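Wednesday at the Collport Home and Kitchen Fair

I got to Collport a little before the doors opened, coffee in one hand and a tote bag already over my shoulder (I have been to enough of these to know you leave with catalogs whether you want them or not). The fair takes up the old rope works by the harbor, a long brick building with 1685 carved over the side entrance, and it is COLD in there in March. Bring a sweater. Bring two!

I went mostly for counters. We're redoing our kitchen this year and I've been going back and forth between stone and wood for so long that my husband leaves the room when I bring it up. Favance had the biggest stand, right by the entrance, with slabs standing up in racks like giant books, and a very patient man named Raed Awwad who let me drag a wet lemon slice across one of his marble offcuts. We left it there while we talked. It did etch, a dull little ring you could feel with a fingernail, and he just shrugged and said his own kitchen at home is full of them. I liked him a lot for that.

Zomosura was upstairs in row 11, all sinks and faucets, and so crowded I gave up twice. Third time I got in, and I'm glad I did, they had a deep single-bowl sink I'm still thinking about. The price for the stone counter with that sink cut into it came to $2576 fitted, for a kitchen our size. More than I wanted, less than I was scared of.

Lunch was a fish roll from the van outside, $5, eaten standing up next to a gorgeous old Saab somebody had parked on the cobbles. Best part of the day, maybe? The indoor cafe had a line all the way to the bathrooms.

After lunch I went back for one more look at the pale marble, the kind with just a bit of pink and gray in the veining. I'd told myself to be sensible and pick something dark.

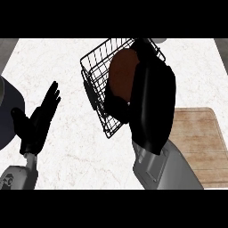

So I've asked Favance for a sample to take home and put next to our cabinets, and I'm going to spill everything I can think of on it for a month. Coffee, beets, red wine, the works. Parking was free after four, by the way, so go late if you can.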